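September 19, 2021
Workshop notebook, back bench

Glue trials again. I said in March I was done with adhesives for polypropylene and I meant it, but the new Plasteo two-part stuff came in on Friday and everyone wants to know if it does what the leaflet says. My guess before opening it was no. Writing that down first so I can't pretend later.

The leaflet claims a "structural bond to untreated polyolefins, full handling strength overnight." Untreated is the word that bothers me. Every product that has ever said this to us has had a footnote about primer or flame or "suitable surface activation," and the footnote is where the work is. I read this one twice and couldn't find it. Either they've left it off or it really doesn't need any. I know which way I'd bet.

Setup. Lap joints, cut from the same white sheet as last time so I can compare with the March numbers. Wiped with isopropyl, left to air off, no abrasion on the first set. Second set scuffed with 80 grit, both faces, then wiped again. Eight joints in each set. Clamped with the small spring clamps, not the screw ones, because the screw ones squeeze everything out and then we blame the glue.

Mixing nozzle wasted more than it delivered. The first squirt out of the cartridge was streaky and I threw it away. If anyone is costing this for the Mitport job, add the waste in, because the price per cartridge looks fine until you see how much stays behind in the tip.

Open time is shorter than printed. I had the last two joints in the first set going stringy on me while I was still lining them up. Marked those two with a cross on the back. They stay in the results but they get their own line.

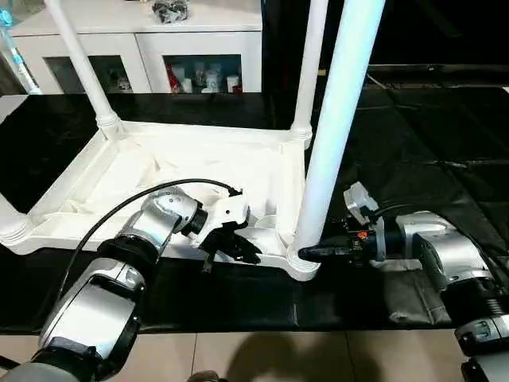

Left the joints clamped overnight and pulled them on the spring scale this morning. It's the old Wistico scale, and I don't trust it much at the top end, so take the high readings as "more than we need" and nothing finer.

Wiped only: five let go clean. Peeled off the sheet like tape, with the glue all sitting on one side and the other face shiny. The sixth hung on for a bit and then went the same way. The two crossed ones were worst, which is fair, that's on me.

Scuffed: a lot better. Best of the set read 1,560 newtons before it let go, and there was glue on both faces, so at least some of the failure was in the adhesive and not at the surface. The others were lower and scattered all over. I don't like scatter. A glue that is sometimes very strong is a glue I have to design for as if it's weak.

So "untreated" is doing a lot of work in that leaflet. Scuffing is a treatment. Somebody will say a quick rub with sandpaper hardly counts, and maybe on a flat sheet it hardly does, but try it inside a socket or down a narrow channel and tell me how quick it is.

Things I haven't ruled out before I get too smug:
- Old sheet. It's been leaning by the door since before March. Could have picked up anything. I wiped it but I didn't degrease it.
- Room was cold overnight. The heater timer is still set for weekdays.
- Spring clamps may be too light for this stuff. The leaflet only says "contact pressure."
- My scuffing isn't even. One edge on most of the strips is still glossy if you tilt it to the window.

The Okafor rep told us last year that their film primer fixes all of this. It probably helps. It also costs as much as the glue, stinks, and nobody keeps the lid on. I'd want to see it beat plain sandpaper on the same sheet before we buy another can, and I'd want to pull the joints myself.

Heat is the other thing. All of this is at room temperature, and the Mitport parts sit behind glass in the sun. Zero data on that. The leaflet gives a service range with no strength figures against it, so I read that as "won't actually melt."

Next:
Repeat both sets on fresh sheet, same glue, screw clamps at light pressure for half of them.
One set left in the warm cupboard for a full week, then pulled while still warm.
Ask Plasteo what sheet they tested on, and what they did to it first. Get it in writing.
Check the scale against the known weights before any of that. Should have done it this time.

Where I am today: it sticks if you rough it up, some of the time. For Mitport I'd still use screws.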